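Duno divided tray, four months on

I bought the yellow Duno tray in June, mostly because I was fed up with my wiring looms ending up in one great knot on the bench (you know the sort!), and I've grown ever so fond of it. The ridge across the middle keeps my twisted pairs away from the labelled harnesses, and that alone has saved me a good deal of muttering.
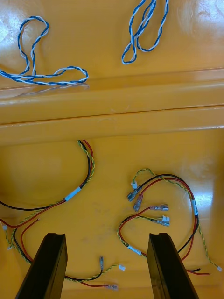 It does scuff a little, and the shine can be a bit much under a bright lamp, but I'd still happily buy another.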